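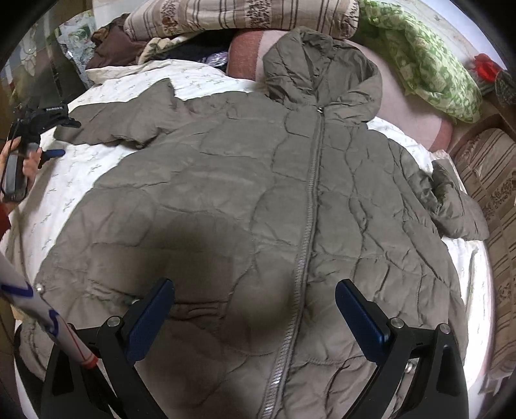
Femow is a software package for planning and controlling two-arm handling of clothing and other cloth items. It was started by Chaiwat Suksawat at Kilham, a robotics software company, and is now maintained there by a group led by Chutima Sitthichai. The package covers perception, grasp selection, motion planning and the tools used to prepare training demonstrations. Its main use is garment folding, though parts of it have been used for hanging and sorting.

Background

Suksawat wrote the first version as a set of scripts for folding towels. It found the corners of a towel by fitting a rectangle to the outline, then played back a fixed sequence of moves. The method did not carry over to garments with sleeves or hoods, whose outlines change a great deal depending on how they are laid out. The scripts were replaced by a learned policy trained on demonstrations recorded with hand-held grippers, and the name Femow dates from this rewrite.

Architecture

The software is divided into 4 modules that exchange messages over a shared bus. Each can be run alone for testing.

The perception module, Urko, takes color images and produces a garment mask, a set of keypoints and a confidence value for each keypoint. The keypoint list depends on the garment class. For a hooded jacket it includes the hood tip, both shoulders, both cuffs, the hem corners and the two ends of the zipper, a total of 9. Keypoints that are hidden under a fold are kept in the output with low confidence, and the planner is expected to deal with them.

The planner works from the keypoints and picks the next action from a small set: grasp, lift, drag, fold, smooth and release. It plans one action at a time and looks again before choosing the next. Earlier releases planned the whole fold in advance, and errors built up after the first sleeve.

The controller turns each action into paths for the two arms. When both grippers hold the same garment, it limits the distance between them so the cloth is not pulled tight. Gripper opening is treated as a continuous value.

The last module, Inthanon, is the data tool. It lines up the recordings from the left and right grippers, estimates the path of each one, and marks the points where the fingers close or open. A reviewer can correct these marks by hand. Recordings in which the path estimate is lost for longer than a set limit are dropped from training by default.

Thick and quilted garments

Padded jackets have been handled as a separate class since the April release. Quilting lines were often read by Urko as the edges of folds, which led the planner to try to smooth a garment that was already flat. Shadows on crinkled shell fabric caused the same error. The current model is trained with added shadows and uses the zipper line as a guide for the center of the garment. The controller also opens the fingers wider before a grasp and takes 2 passes at pressing down a folded sleeve, as the padding tends to spring back.

Evaluation

Kilham tests each release on a fixed set of garments. A fold is scored on final outline, time taken and number of repeated grasps. Scores are reported by garment class, and the company advises against comparing them across classes. Dark garments on dark bedding remain the weakest case for the mask, and long drawstrings are not modeled at all.

Availability

Urko and Inthanon can be downloaded separately from the rest of the package. The planner and controller are supplied under license. The configuration format changed with the rewrite, and files from the towel scripts cannot be loaded.

This article was last updated 06/12/2025.

See also

Cloth manipulation
Imitation learning
Keypoint detection
Motion planning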